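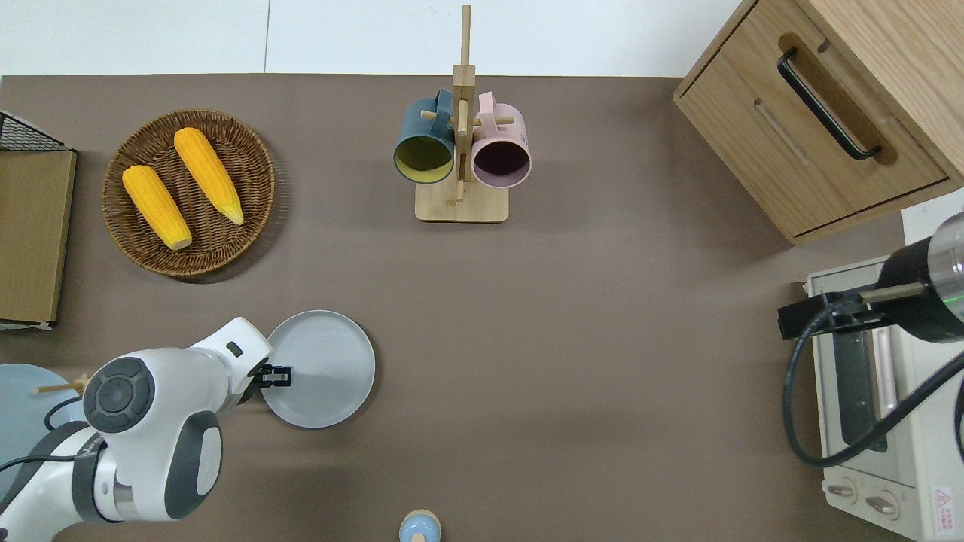
A mug tree is a stand for storing drinking mugs by their handles, made up of a base, an upright post and a number of short pegs. It is also sold as a mug holder, mug stand or cup tree. The usual materials are wood and metal wire. Wooden trees tend to follow one pattern, with a square or round base, a plain post and pegs set into holes in it. On a square-based tree holding only two mugs, such as a dark teal one with a yellow interior and a pale pink one with a dark purple interior, both openings face down toward the table, and this is the position most often cited in the tree's favor. Sellers claim that it keeps out dust. The claim is reasonable for the inside of the mug and says nothing of the outside, which is as exposed as anything else left on a counter.

Design

Most trees have four, six or eight pegs, set in pairs at different heights. The pegs slope upward so that a handle slides toward the post. The slope varies a good deal between makers and is seldom given in catalogs. A shallow peg is easier to load but lets a heavy mug creep outward when the stand is bumped. Peg thickness matters more than either, and mugs with small or pinched handles may not fit at all.

The base is the weak point of the design. The Sturnia, a six-peg beech model, weighs 600 grams, which is less than two ordinary stoneware mugs. Its maker describes it as "stable under full load." That may be so when the load is even. With mugs on one side only, which is how a tree looks for much of the day in a working kitchen, the description is harder to accept. The Flirkedel has a wider base weighted with a steel disk and weighs 1,135 grams. It takes up more counter space as a result, though the packaging still calls it a space saver.

Space saving

The saving of space is the most repeated claim and the least examined. Kitchen writer Ruth Tapley measured the counter area used by a full six-peg tree, including the mugs where they stick out past the base, and compared it with the same mugs stacked in twos. The tree used more. Her comparison left out height, and stacked mugs can chip or jam together, so the result does not settle the matter. It does suggest that the gain depends on where the tree stands. Under a low wall cabinet the top pegs can be awkward to reach, and next to a toaster oven the mugs have to be kept clear of the door.

Drying

Trees are sometimes recommended for drying. Water runs to the rim of a tilted mug and drips onto the base or the counter. Few wooden bases have a groove or tray to catch it, and bare wood marks easily. Gareth Bunting, a woodturner who has made trees for sale for 11 years, advises drying mugs with a cloth before hanging them and regards the drip trays sold as extras as "a fix for something you shouldn't be doing."

Origin

The history of the object is poorly recorded. Several retail sites give it a Victorian origin without naming a source. Pegged boards and cup hooks fixed under shelves are certainly older than the freestanding form, but a link between them is assumed more often than shown. A trade list from the housewares firm Ashworth includes a "cup tree, 7 in." with no drawing, and it is not clear whether this was a full-size stand or a toy. The toy maker Dollside later sold a tree of similar height for play kitchens.

See also: Cup hook; Dish rack; Plate rack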